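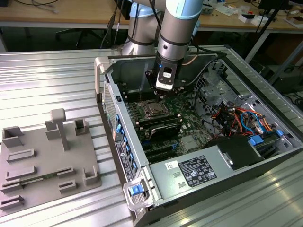
Slide 1. The arm over the open tower, with the parts plate to the left.

Speaker notes: Collecting examples for computer assembly and disassembly
Vargate, Usley site. Nov 29, 2024

Start without the company slide. They have seen it already.

Say what the project is in one sentence: we want one policy that can take parts out of a desktop computer and put parts in, and we are teaching it from recorded examples. The internal name is Zivine. We started recording in August.

The tower lies on its side with the panel off, so the arm can come straight down to the board. The gray plate next to it is the holding place for parts. Mention that the plate is printed and that we have changed the slot spacing 4 times. Older episodes keep the plate version in their notes and we do not mix versions in one training run.

Slide 2. What counts as one example

An example is one task, start to finish, with a written instruction attached. "Put the green strip in the lower slot" is a task. "Fix the computer" is too big. We aim for 200 good examples per task before training anything. Read the number twice, people write it down.

Operators move the arm themselves. Pauses are fine. Going back for a second try is fine too, and we keep those, but they get the tag "retry." What we throw out: a hand reaching into the case, a missing camera stream, or an instruction that does not match what was done.

Point out the wires beside the drive cage. We leave them in on purpose. The customer's machines have them, and a clean case gave us a policy that got lost as soon as cables were in view.

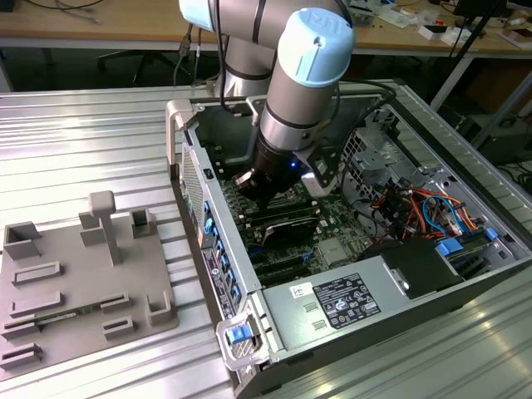 Slide 3. Small changes between runs

Between examples the operator changes one thing from the list: where the strip sits on the plate, the angle of the tower, or the room lights. One thing at a time. The list has 8 entries. If someone asks why we do not randomize everything at once, say we tried it at Liew and could not tell which change hurt us.

Slide 4. The socket

Slow down for this part. Small flat pieces near a wall of the case are where operators take longest, and where the fingers hide the part from the wrist camera. The fixed view helps with that. Episodes here run up to 300 seconds, and we do not trim them.
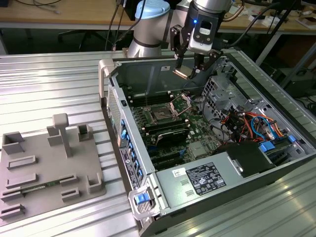
Slide 4. Flat metal part in the gripper, socket bracket open.

If time is short, skip slide 5 (storage and file format) and go to questions. Leave slide 4 up on the screen during questions.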